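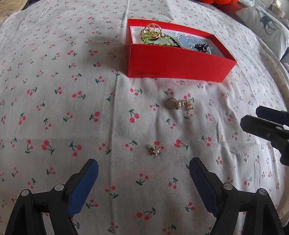 Start with job titles, because most of the questions sent in before the session were on that. "Systems Associate" at one company is a help desk job with a phone on the desk. At another it is a Linux administrator who gets paged at night. The title was picked by HR to fit a pay grade. Go back to the slide for a moment: the box says ONEPLUS on the front and there's jewelry in it. Read a posting the same way. Look at the title, then look at the duties, and if they disagree, believe the duties. Pause here and ask who has applied for a job on the title alone. Leave time for hands in the chat.

Posted 16 April 2020 by the Jesska Careers Desk
Filed under: Tech Jobs > Job Search Basics > Talks & Handouts

Speaker notes, "Reading an IT Job Posting Before You Apply." Gradondale session. Run time 40 minutes plus questions.

SLIDE 2. Where the numbers come from

We went through 1,027 postings for entry and mid-level IT support and server jobs, all from public boards and company career pages. We threw out duplicates and anything with no employer name. Say clearly that this was done by hand and that it leans toward our region. If anyone wants the spreadsheet, they can ask at the end.

347 of them gave a salary or a range. The rest said "competitive" or said nothing. Don't spend long on this. People get angry about it and the talk gets stuck.

SLIDE 3. The four parts of a posting

Company paragraph. Usually copied from the website. Skim it for the office location and for whether the job is with the company or with a contractor placing people there.

Duties. Read this twice. The first three or four lines are normally the real job. The lines near the bottom were often left over from the last time the post was advertised.

Requirements. Separate "must have" from "nice to have," even when the posting doesn't. If a skill appears in the duties and again in the requirements, treat it as a must. If it only appears in one long list with twelve other products, treat it as a wish.

How to apply. People lose jobs here. Some postings ask for a reference number in the subject line. Some want PDF only. Walk-in interview notices may list papers you have to carry with you. Check whether a walk-in has been moved to phone or video before traveling anywhere. A lot of them have been this spring.

SLIDE 4. Worked reading: the Gunn posting

Put the full text up and give them two minutes of quiet. Then go through it.

Title is "Senior Associate, Platforms." Duties start with patching and user accounts on Linux servers, then backup checks, then "support for migration activities." So it is an operations job. The word "platforms" doesn't tell you much.

Requirements say five years. The duties read like two or three. Tell them to apply with three if they have done the patching and backup work and can describe it. Tell them not to claim five.

"Rotational shifts" is at the end, in the same paragraph as the dental plan. Point at it. Ask what they would want to know: how many nights, how much notice, whether there is an allowance.

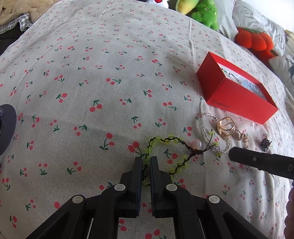

A comment on the handout from the last session asked whether it is all right to call a company and check what a posting means before applying, or whether that marks you down. My reply was that it's fine if there is a contact name or number on the posting, and that one short email is better than a call. Ask a single question that can be answered in a line. "Is the on-call rota part of this role from the start?" is good. "Can you tell me more about the job?" will probably get no reply.

If this comes up again, mention that recruiters at agencies expect calls and in-house staff mostly don't.

SLIDE 5. Matching your résumé to the duties

Take the top four duties. Find one thing you have done for each. Put those things in the top half of the first page, in the same plain words the posting uses. If it says "ticketing system," write "ticketing system" and then the name of the one you used.

Keep distribution names and version numbers where they matter. "Linux" alone is weak if the posting names one. If you know a different one, say which, and say how long.

Leave out the objective statement. Leave out the photo unless you're applying somewhere that asks for it.

SLIDE 6. Worked reading: the Tolter posting

Shorter, and a bad one. No duties at all, only a list of 11 products and "excellent communication skills." No closing date. The apply link goes to a general upload page.

Ask the room whether they would apply. Opinions split at the practice run. My own view is to apply if you already have a résumé ready and to spend no more than ten minutes on it.

SLIDE 7. Fees and fakes

Read this one out word for word: a real employer does not charge you to download an application form, to book an interview, or to hold a place. If the posting is on a third-party site, find the same job on the company's own career page before you enter any ID numbers. If it isn't there, stop.

Watch the email address. A free webmail account for a large company is a bad sign.
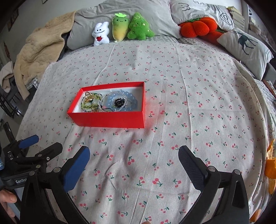 Slide 8: Bracelets and a ring in an open red box.

Leave slide 8 up during questions. Expect to be asked about certificates, gaps, and age. On certificates, say that roughly a quarter of the postings named one and few of those insisted on it. On gaps, say to give the months and a short reason, and move on. The follow-up session in May covers interviews, so send those questions there.

Handouts go out by email the same evening. Check the link to the spreadsheet before sending. It was broken last time.

Share this post | 2 comments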